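Printed mugs

A printed mug is an ordinary drinking mug with a picture, pattern or bit of writing on the outside. I've been keeping this page of my household encyclopedia since I had far fewer shelves, and it has grown a good deal (sorry, it's one of my pet subjects!). If you only want to know how to wash one, skip down to the part about care. Last gone over on 9 Feb 2024.

What counts as a printed mug

My rule is a simple one. If the design was drawn once, by hand, on that one mug, it's a painted mug and belongs on the painted pottery page. If the same design could be put on 1,000 mugs and they'd all match, it's printed. There's a muddle in the middle, where a factory prints the outlines and a person fills in the colours with a brush, and I've put those under both headings because I couldn't decide and people kept writing in.

The shape is nearly always a plain cylinder. You do see printed mugs with a waist or a flared lip, but a straight side is so much kinder to a flat design, and if you've ever tried to wrap a present that bulges in the middle you'll know exactly why. A flat sheet goes round a straight tube without a wrinkle. Put it round a belly and something has to stretch or overlap.

How the picture gets on

There are two main ways, and you can usually tell them apart with a thumbnail and a bit of patience.

The older way is the transfer. The design is printed on special paper with a thin film over it, soaked in water until the film slides free, then smoothed on to the glazed mug by hand and fired in a kiln. Done well, it lasts for ages. You can often find the edge of the transfer if you tilt the mug to a window and look across the surface, and now and then there's a tiny crease or a pinprick where a bubble was trapped. I like those. A friend of mine takes them straight back to the shop.

The newer way is dye printing, or sublimation if you want the proper word. The mug is given a special coating first, the design is printed in reverse on paper, and the paper is clamped round the mug and heated until the dye turns to gas and goes into the coating. It's lovely for photographs and for anything with soft shading. It can look a bit weak near the handle, where the press can't quite reach, and often there's a plain strip left on each side of it.

Dalibor Brabec, who ran a small print shop in Cluvirstead and taught me most of what I know, did both. He had a row of 56 test mugs along the back wall, every one with something wrong with it, and he could tell you what had gone wrong with each. Too hot, too long, paper slipped, wrong side up. He drank his tea out of the worst of them and kept the good ones for customers.

Designs

Flowers are the old favourite, then birds, then towns and seaside places. Writing came in strongly later on and I've never warmed to it — a mug that tells me what sort of morning I'm having is not welcome before breakfast. Animals go in and out of fashion. For a while it was all owls.

Leaves and woodland are the ones I go looking for. Green sits beautifully on white, and a leafy pattern forgives nearly everything, so a slight mismatch where the two ends of the design meet will hardly show. Try that with a row of houses and you've got half a chimney.

A lot of woodland mugs are sold in sets of four, one for each season, and it's always the autumn one that gets broken. I've no evidence for this beyond my own kitchen and two car boot sales.

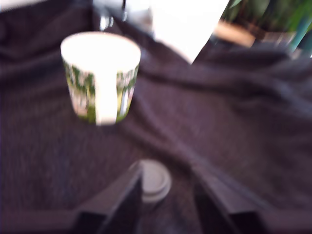
The handle causes more bother to a mug designer than anything else, and it deserves a few words to itself. Most designs are drawn as one long strip, with the best bit placed where a right-handed drinker's guests will see it, and the handle simply falls wherever the ends meet. Others carry on as though the handle weren't there. Turn a leafy mug so the handle faces you, as with the green and white one on the plum-brown knit, and it makes a pale upright band with pattern on either side, a bit like looking into a wood past a gatepost. White handles are the usual thing on a white mug. Coloured handles cost more, and on the cheaper sort the colour is the first thing to chip.

Left-handed drinkers get a raw deal, by the way. On a mug with a single picture, they're often the one staring at it while everybody else gets the blank side. The sensible makers print it twice.

Size and weight

Mugs are sold by how much they hold to the brim, and you don't fill a mug to the brim unless you enjoy mopping. My own biggest holds 420 ml when it's right up to the top, and I'd never pour that much into it. A tall, narrow mug keeps tea hot for longer than a wide one, having less of the tea open to the air. A thick wall takes some of the heat out of the drink at the start, so warm it first if you can be bothered. I can on Sundays.

Weight matters more than people expect when they're choosing. Pick it up in the shop. Then imagine it full. If you can only get two fingers through the handle, that's two fingers holding up the whole lot, and your knuckles will be resting on the hot side.

Care

Fired transfers under a glaze will put up with almost anything. Transfers on top of the glaze, which is most of them, will fade with years of the dishwasher, and the greens and reds seem to go sooner than the blues in my cupboard. Dye prints vary an awful lot. Some are sold as safe for the dishwasher and really are, and some go cloudy by the end of March if you bought them at Christmas. Wash by hand anything you'd be sad to lose.

Don't scrub the outside with anything gritty. Tea stains on the inside come off with bicarbonate of soda on a damp cloth, and there's no need to let it anywhere near the picture.

Metallic trim (gold rims and so on) must stay out of the microwave. I learned that at my aunt's and I'd sooner not go into it.

Storing and packing

Mugs should stand the right way up if the shelf is clean and upside down if it's dusty, and families have fallen out over less. The rim is the weakest part, so I'm a right-way-up person. Don't stack printed mugs inside one another unless they're made for it, as the foot of one rubs at the rim of the next and they can jam together too. Cup hooks are fine for light mugs. I wouldn't hang a heavy one.

For moving house, old jumpers and knitted blankets are much better than newspaper. Newsprint can come off on a pale mug (it washes away, but it's a nuisance when you've just arrived and can't find the washing-up liquid). Knitting has some give in it and grips a little, and you were going to have to pack the jumpers anyway. Push a sock into the mug, wrap a sleeve round the handle, then roll the whole thing. Handles break before anything else does.

Collecting

People do collect them, me included. The names that come up most in letters to this page are McIver, for birds and seaside scenes, and Susterum, who did a long run of leaf patterns that I'm very fond of and have nearly finished. Neither marked everything they sold. A McIver piece usually has the name on the base in small grey letters, while Susterum used a paper sticker, so most of theirs have lost it by now and you have to go by the pattern.

The Trornutham fair is the best place I know for them. Go early, take your own wrapping, and run a finger round each rim before you pay, as a small chip is easier to feel than to see. Then tap the side gently with a fingernail. A sound mug rings a bit. A cracked one gives a dull click, and you put it back, however nice the leaves are.

See also: painted pottery; teacups and saucers; tea stains; cup hooks; packing china.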